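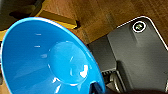

Teleop corner, October

Quick one from the Kundlow bench, deadline was noon and it's already past. Bowl task is moving again! Vignesh and Oliwia have been driving the arm by remote all month and we're at 429 demos kept. Blue bowl stays for now. Domingo wants a second color in before we train, Maximiliano says wait. To be settled at the bench meeting, bring coffee.

Things to remember when you drive:
Slow down on the last bit before contact. Most of the tossed runs are rushed closes.
If you bump the bowl, keep going and recover, dont restart. We want those.
Two people per session, one driving, one on the log sheet. Swap after 12 runs. Your wrists will thank you.
Write the reason when you toss a run. "Bad" is not a reason (you know who you are).

Hand guiding on the Cisternas side starts next, Damián has the sign-up sheet. Mornings only until teh new desk shows up. Questions to Oliwia.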